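How to sort out a craft table with clear boxes and a felt mat

If your craft table looks anything like mine does by the end of February, you probably can't see much of the top of it any more. I make felt brooches, bunting and the odd lopsided pincushion for the Mandus winter market, and by the time the market packs up I have offcuts in the fruit bowl and embroidery thread in the car. So once a year I put the kettle on, clear a whole afternoon and do the job properly. I've written out how I go about it in case it's useful to you, and please do borrow the bits that suit and ignore the rest.

What you'll need

A few clear boxes or small open racks, whatever size fits your shelf
A mat or a piece of plain cloth for the table, in a quiet colour
A soft cloth and a bowl of warm soapy water
Paper labels and a pencil
A bag for scraps you're ready to part with

Step 1: Take everything off

Yes, everything. I know it's tempting to work around the sewing machine or that tower of magazines, but it's so much easier to think when the table is bare. Put it all on the floor or the bed — somewhere you'll need back by bedtime is a good choice, as it keeps you moving. Give the table a wipe and let it dry while you have your tea.

Step 2: Lay down something plain

A grey cloth has made more difference to my table than any gadget I've bought. Small bright things show up beautifully on it, so a mustard button or a scrap of yellow felt doesn't vanish the way it used to on my old flowered oilcloth. Smooth it out from the middle and tuck the spare under at the back.

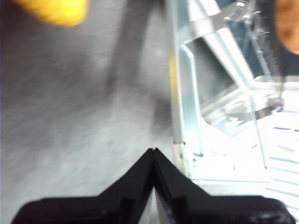
Written by the Plisilik editor, home and craft pages

Step 3: Sort by what you reach for

I used to sort by colour, and very pretty it was too, but I could never find a thing. Now I sort by job. Everything for brooches goes together, pins and backing felt and the good glue, and everything for bunting goes in another pile. Don't fuss over getting it perfect. If something belongs in two piles, put it with the one you'll make next.

You'll end up with a heap of bits that don't go anywhere. Mine gets its own box, and I let myself have just the one.

Step 4: Choose clear for the small things

Clear plastic is lovely for buttons, bobbins and beads, as you can see what's running low without lifting a lid. It does catch the light something fierce, though. If your table is near a window or under a bright lamp, turn the box a little until the glare slides off the front. I set mine a bit to the right, with the left side of the mat kept free for working.

Wash clear boxes in soapy water with a soft cloth. Scourers leave fine scratches that you'll notice every sunny morning from then on. I learned that on a set of 8 from Imard and I'm still cross about it.

Step 5: Label in pencil

Your piles will change. A pencilled label can be rubbed out and written over, and it saves you picking at sticky tape with your thumbnail. Put the label on the narrow end if your boxes sit on a shelf, or on the lid if they live in a drawer.

Step 6: Put back less than you took off

Only the things for your current project go back on the table. The rest goes on the shelf, and the scrap bag goes by the front door so it leaves the house. Our local playgroup on Strazds Street is always glad of felt pieces, even quite small ones, so it's worth asking near you before you throw any out.

Keeping it that way

I spend three minutes at the end of each sewing evening picking threads off the mat and dropping stray buttons back where they live. A damp rubber glove brushed across the cloth lifts fluff very well, much better than a lint roller, and you can rinse it under the tap and hang it up for next time.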